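7.4 Grip faults during the parts-placement routine

This section applies to two-arm Rirkuson stations running the placement routine with the printed work sheet. It covers fault 46 (grip not released) and fault 12 (hand position lost). For faults raised while the arms are parked, refer to Section 7.2.

Fault 46 is raised when a hand has been commanded to open and the finger sensors continue to report contact. The affected arm holds its position. The other arm completes its current movement and then stops, and it may therefore move for a short time after the alarm sounds.

CAUTION: Do not pull a part from a closed hand while the arm is powered. The fingers may close further without warning.

CAUTION: A stopped arm is not a safe arm. Keep head and hands clear of both arms until step 3 has been completed.

To clear fault 46:

1. Press the stop button on the operator's side of the table. Do not use the pause command on the screen.

2. Check that both status lamps show steady amber. If either lamp is flashing, leave the area and call the duty engineer.

3. Turn the supply key to OFF and remove it. The person clearing the fault must keep the key until the work is finished.

4. Support the forearm of the affected arm with one hand. Using the release tool, open the thumb first and then the fingers.
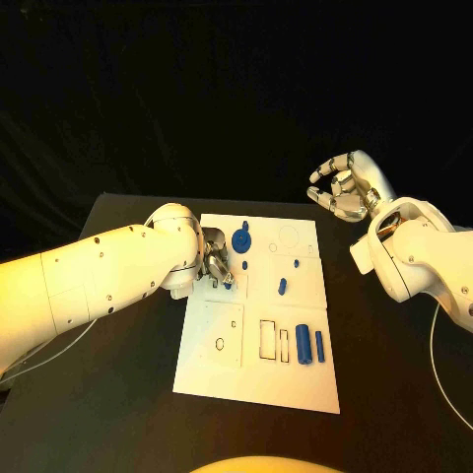

Parts that have been released by hand should be set aside and inspected for marks before they are used again. A scored or chipped part is the most common cause of a repeated fault 46 and must be replaced.

5. Check that the arm cables lie clear of the sheet and are not trapped beneath either wrist.

6. Compare the sheet with its corner marks. If it has moved, refit it and run the alignment check in Section 5.3.

7. Return the key, select RECOVER and keep behind the floor line until both arms have reached the home position.

Note: Fault 12 may appear after step 7 if the fingers were moved a long way by hand. Select RE-REFERENCE HAND and wait for the tone. The hand will open and close fully – keep the space below it clear.

If fault 46 returns within 100 cycles, take the station out of service. Record the fault code, the arm concerned and the cycle count in the station log, and inform Nattawut Onsri or Zlatko Spahić. The station may be returned to use only when one of them has signed the entry.

Stations with hand software earlier than release 1,776 do not report fault 46 separately. On these stations the screen shows GENERAL HAND ERROR, and the same steps must be followed.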